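Cleaning robots and what they left us with

mopbucket17
Cletik says their floor robot trains in a mock apartment, so our cleaning crew at Dustcombe now checks its route renders. I used to clean. Now I click.

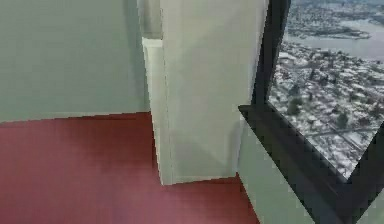
Red floor by the pillar and the big window

b_simon
Corners are where I'd look first. Does the pay change?

mopbucket17
No. Same pay, new title. Erdal Akgül calls it a promotion – I call it 1255 renders to get through by December. Half are like this one, all floor edge and wall.
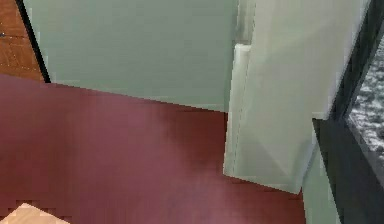 Replies, page 2

gunes_fan
I disagree. My knees are shot after 17 years of mopping and I'd take the clicking.

mopbucket17
Fair, but six of us do it now and I doubt they need six. Look at the room it's meant to handle. 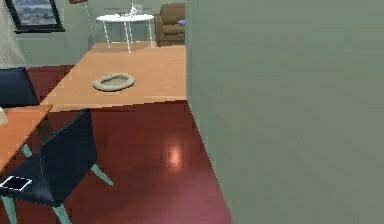
Pet bed on the wood floor, chairs on the left

b_simon
Chair legs and a pet bed. I'll believe it when it does my place.

gunes_fan
Still beats a mop. Ask for the hours in writing.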